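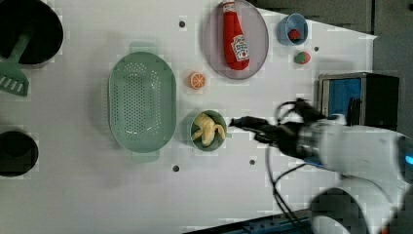 Fewer play kitchens, more colanders
By Lucian Căpraru

Toy stores sell a play kitchen as a piece of furniture. It has a stove with painted burners, an oven door that opens a little way, a faucet that gives no water, and usually a shelf for a set of tiny pans. The one we bought from Handik cost 190 dollars and took me an evening to put together. I think most families would do better to skip it and spend a small part of that money on things a child can pick up.

My reason is simple enough. Children play with the loose pieces. The big unit stands against the wall and holds them. Ours became a shelf within a month, and after that a place to hang coats. The play moved to the table, where there was space to spread things out and where somebody was likely to be sitting.

What got used there was a mix. There was a colander, a slotted spatula, a couple of cups, a plate, and food that wasn't food. A colander is a very good toy. It has holes to look through and a rim to hold on to, and it is big enough to be a basket or a boat when the cooking is over. It can also go in the dishwasher, and if the child loses interest you still own a colander.

I would make the same case for cups. A play tea set comes with cups that hold a spoonful, and a four-year-old finds that out fast. An ordinary plastic cup fits a hand and can have half an orange put in it, or a strawberry, or whatever is being served that day.

The food is where I would spend a little more. Cheap play food comes in sets of 100, and most of it is filler: flat fried eggs, printed slices of something, cartons that arrive folded and never stand up again once they've been stepped on. A short list is better. I'd want some fruit, some bread, and one or two things in bottles. Ketchup matters more than any vegetable. Every meal served to me at that table has had ketchup on it, including the soup.

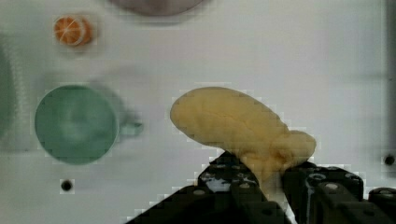 Soft pieces and hard pieces both have their place. Soft bread can be squeezed, dropped and thrown at a brother, and it makes no noise on the floor at six in the morning. Hard fruit rolls, and that is part of its appeal and also the reason ours is often under the radiator. If a set has only one kind I would buy a second, smaller set of the other kind. Wondine sells pieces singly, and I wish more companies did that. Being able to buy one lemon would have saved us from owning a second complete picnic.

A friend who teaches preschool disagrees with me about the furniture. Her view is that the painted stove tells children where the game is, and that in a room with a lot of kids this keeps things calm. I believe her about the room. A classroom needs corners, and it needs to be clear at a glance what each corner is for. A home with two children in it doesn't. At home the table is free between lunch and dinner, and the game can be cleared away when the real plates come out.

Clearing away is the other argument for doing it like this. The play kitchen has to be lived with all day. A colander full of plastic fruit goes on top of the fridge.

I'll admit there is some untidiness in the meantime. Cups end up on their sides, bread gets served in a mug, and the plate is never under the thing it is meant to be under. I used to straighten all this out as it happened. I've stopped, mostly, and meals are now delivered faster. 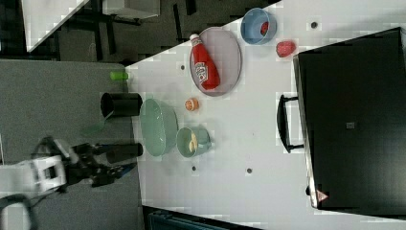
Should the pans and bowls be real ones or toy ones?

Real ones where they are light and unbreakable, toy ones where they aren't. A plastic bowl from your own cupboard is fine. A cast iron pan is heavy enough to hurt a foot, and glass should stay where it is. Knives are a separate subject, and I'd leave them out until the child is cooking with you for real.

We gave the Handik unit away in October, to a family down the street who wanted it for their porch. They have it planted with herbs.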